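Vodholm writes planning and control software for two-armed robots. We started in July with one planner and a borrowed desk, and we now keep two products: Sornano, which plans arm motion, and Medholm, which replays and compares test runs.

Every change to Sornano goes through 192 kitchen tasks in simulation before we merge it. Tableware and fruit are the bulk of the set. The textures are busy on purpose, so the perception code has to cope with stone and patterned tile.

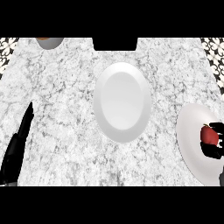 *Simulated counter task: apple in the right gripper, left gripper empty.*

Medholm stores the joint paths and contact forces from each run. The full archive holds 3912 runs, and customers can search it by task or by planner version.

We sell licenses by the site. Support is included for 40 weeks.

Page updated November 7, 2021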